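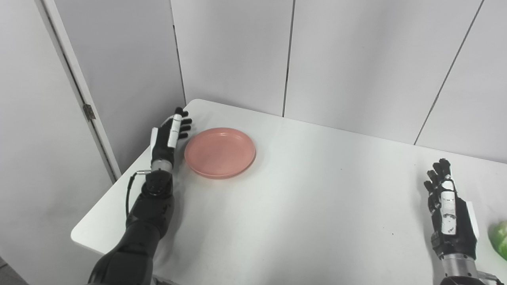
May, 9:40. Abrasion run on the Vultia glaze, second batch.

Picked up where the last entry stopped. The Mondon body is fired and out; shrinkage matched batch one, so I left the recipe alone. Glaze was sieved through 100 mesh, twice, and let stand overnight. It had settled hard by morning. Added a pinch of Epsom salts dissolved in warm water and it came back up in a few minutes. Write this on the bucket.

Specific gravity was a little high. Thinned it and dipped for a count of three. Tiles from the first dip crawled at one corner — dust, probably, as the ones wiped with a damp sponge are clean.

Abrasion: Blomqvist rig, felt pad, standard slurry. Stopped at 4,000 cycles to read gloss. Mean came out at 78, against a target of 80. Batch one was already below that at the halfway stop, so the longer soak at top temperature is doing something. Can't separate it from the slower cooling yet. Need a firing with the soak only.

Pad wear is uneven. Left side is going first, same as before. Samran Srisuk thinks the arm is out of level and wants to shim it; I would rather swap the pad end for end and see whether the wear follows. Do that before the next run, not during.

Thermal shock: oven to ice water, more than 2 hours in the oven each time. No crazing under dye on the sponged tiles. One crawled tile crazed next to the bare patch. Set it aside in the Jedance tray, marked on the back in pencil.

To do:

- order felt pads
- recalibrate gloss meter, the black reference has a scratch
- soak-only firing, bottom shelf
- ask Samran where the fine slurry went

15:10. Kiln still too warm to open. Cones look right through the peephole, the middle one bent over and the hot one just starting.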